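The Reading Table at Mirkusham

Gallery: the long room, December

The reading table stands against the wall in the long room at Mirkusham, between the plan drawers and the door to the yard. People bring down whatever they are working from, spread it out, and put it back when they go. The library behind it has 1,967 titles on the shelves, mostly engineering, building and drawing, with a run of trade catalogues that fills the lower two rows on the left side.

This set shows books, pens and the green cloth. Click any picture for the larger size.

The cloth went on in the fall. The old one was brown felt and held on to eraser crumbs, and it had been patched at both ends. The new one wipes down. 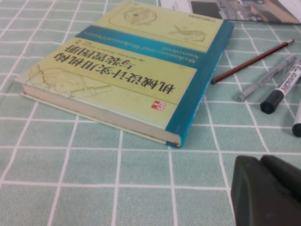
Chinese-language edition of a sourcebook on mechanisms and devices, with a pencil, pen and marker.

The mechanisms book came to us with the Sorka gift, a collection of 92 volumes left to the library by a drawing office that was closing down. Most of that gift is in English or German. The rest took longer to catalog, and the cards for those books now carry the title in the original script with an English line underneath. If you are looking for linkages, cams or clamps, the drawings in a book like this will get you a long way even if you can't read the text.

Sorka books have a green dot on the card. They can be used at the table at any time but do not go out on loan. Two of them are away being rebound and should be back after the holidays. 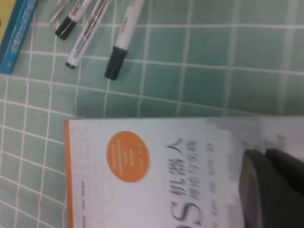

Pens are the thing we run out of most. The library buys them from Werkitz in one order a year, and by the end of summer the jar on the windowsill is usually down to pencils. Members have been leaving their own on the table, and we are glad to have them. Markers with black caps, like the thick white one lying lowest on the cloth, are meant for the whiteboard by the door. Please keep them off the tracing paper, where they bleed through to the sheet below. The thin clear pens are fine for notes. Please cap everything before you leave, and check the cloth for marks while you're at it — a damp rag and a little dish soap will take off most inks if you get to them the same day.

The cloth is a lighter green than the one in the order sheet. We asked for a plain color and got the grid, and it has stayed. A few people have started using the white lines to square up their paper. They are not accurate enough for that, especially where the cloth has wrinkled, so use the steel rule in the top drawer.

Catalogues are kept apart from the books. There are 800 of them, sorted by maker and then by year, and the Conceição set is the only one we have complete. They are thin and the staples pull easily, so carry them flat and don't stack anything heavy on top.

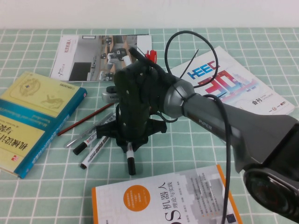 If you take one out to compare it with a book, leave a slip in the gap with your name on it. Slips are in the tray at the end of the row. Loose sheets that turn up on the table go into the gray folder, and we go through the folder on Sunday.

The long room is open to members until 5 on weekdays. Bags go on the hooks outside. Drinks are allowed at the small table under the window but not at the reading table.

Earlier galleries: The Plan Drawers — Bindery Shelf — Yard Door, Before and After Painting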